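Perkico Stock Ledger - Frequently Asked Questions

Can I change the opening balance after a period has started?

Yes. Go to Setup, choose Opening Stock and pick the item. The new figure replaces the old one from the first day of the period, and any reports you have already run will need to be run again.

Why does my closing stock value not match the general ledger?

In most cases a journal has been posted straight to the stock control account. Run the Control Check report and look for lines with no item code. If you find one, reverse it and enter it again as a stock adjustment.
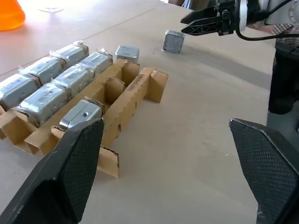 How do I set up an item that is held in more than one state?

The ledger values stock by item code, so each state needs its own code if the cost is different. Metal boxes wrapped in clear plastic, for instance, can have one code for the bare box and another for the wrapped one, with the cost of the wrap added to the second. Use Convert Item to move a quantity from one code to the other. The cost moves with it, and the audit trail shows both sides.

How many item codes can I have?

The standard license allows 498. If you import a list from Clutell that is longer than this, the extra rows go to the Rejected tab - they are not deleted.

Can I reopen a closed period?

You can reopen the last closed period for 15 days. After that, post the correction in the current period and use reason code 7.

What does error 713 mean?

Two users have the same item open. Ask one of them to save and exit, then try again.

Last updated 14 Apr 2018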